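About us > Who runs this place

Last updated: 7 Nov 2020

Hello, and thanks for clicking through to the page that hardly anybody clicks through to! I run the Pilcombe Dispatch Desk, which sounds very grand and is really me, two part-timers and a lot of open browser tabs. We follow news from places where reporting is difficult or dangerous, mostly conflict zones and the countries next door to them, and we put out a plain-English digest of it every morning except when the broadband goes down.

I started it after 12 years as a sub-editor on a regional paper. My job for most of that time was the foreign page, which meant taking wire copy and making it fit the hole left by the adverts. You get quick at it, and you also get a nagging feeling about what you're cutting. It was nearly always the bottom three paragraphs, and the bottom three paragraphs were nearly always where the local people were - the shopkeeper, the nurse, the stringer who had stood in the road and counted the ambulances. So when the paper shut its foreign page I took my redundancy money, rented a room over a carpet shop in Pilcombe and began writing up the bits I used to cut.

The first digest went to 40 people, and I think most of them were being kind. I was related to a fair few. It was far too long and I'd spelt the name of a provincial capital two different ways in the same paragraph, which a reader pointed out before I'd finished my tea. She now works for us two mornings a week, so be careful about writing in with corrections!

What we do is fairly simple. We read local radio transcripts, statements from press freedom groups, hospital and police notices, and the posts of reporters whose work we've followed long enough to trust. Then we compare them. If a bombing is reported with four different death tolls by lunchtime (very common, and usually no one's fault) we give you the range and say who gave which number. We'd sooner be a few hours behind and have the name of the village right. If a government spokesman says one thing and the district hospital says another, you'll get both, with the hospital's version not shoved down at the bottom.

We keep a running list of attacks on journalists as well. It's the part of the job I like least and it's the part readers write to me about the most. Each entry has the person's name, where they worked, what they did there and what the sources say happened. Camera operators, drivers and translators go on it exactly as reporters do. We don't publish a name until the family has been told, so far as we can establish that, and there have been times when we've held one back for days while it was all over social media.

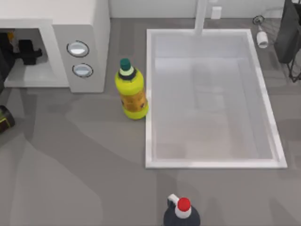

The digest runs on a system called Miranda, built for us by a small firm called Neltik. Before Miranda I had a spreadsheet with colour coding that only I understood, and then one August I went on holiday and the others had to ring me from the office to ask what mauve meant. (Mauve meant "two sources, same uncle".) Miranda keeps every claim next to the place it came from, along with the time we first saw it, so when somebody asks why we said a thing we can look it up and answer the same day. It's not clever software and it doesn't decide anything. It's a very tidy filing cabinet that complains if you leave a drawer empty.

People always ask about money, so I'll be straight about it. Some 25 per cent of our income comes from Norkitz, a translation company that takes our digest for its own staff and pays a yearly fee. They don't see anything before it goes out and they've never asked to. The rest is subscriptions from readers, plus the odd talk at a library or a sixth form. We don't take government money from anywhere, ours included, and we don't carry adverts - partly on principle and partly because I spent long enough trimming stories around sofa sales.

We don't send anyone to the front. I get emails from young freelancers offering to go wherever it is this week, paid on results, and I turn down every one of them, as politely as I can manage. We haven't got the insurance, the training or the means to get somebody out again, and buying the pictures afterwards from a person who went without those things comes to much the same. If you've already got experience of this work and speak one of the languages, though, do write. We pay for desk shifts, and we pay in 13 days, which any freelancer reading this will know is practically unheard of.

Mistakes go at the top of the next morning's digest, under the heading Corrections, with the wrong version left in so you can see what we changed. There's usually something. Place names are still my weak spot, and I have a habit of muddling districts and provinces when I've been up since five.

If you'd like the digest, the sign-up form is on the front page and the first month is free. If you want to tell us something, email is best, but please don't send anything that could put you or somebody else at risk by ordinary email - ask us for the secure address first and we'll sort it out from there. Post reaches us too, care of the carpet shop, who are very good about it and only once delivered us an underlay catalogue by mistake.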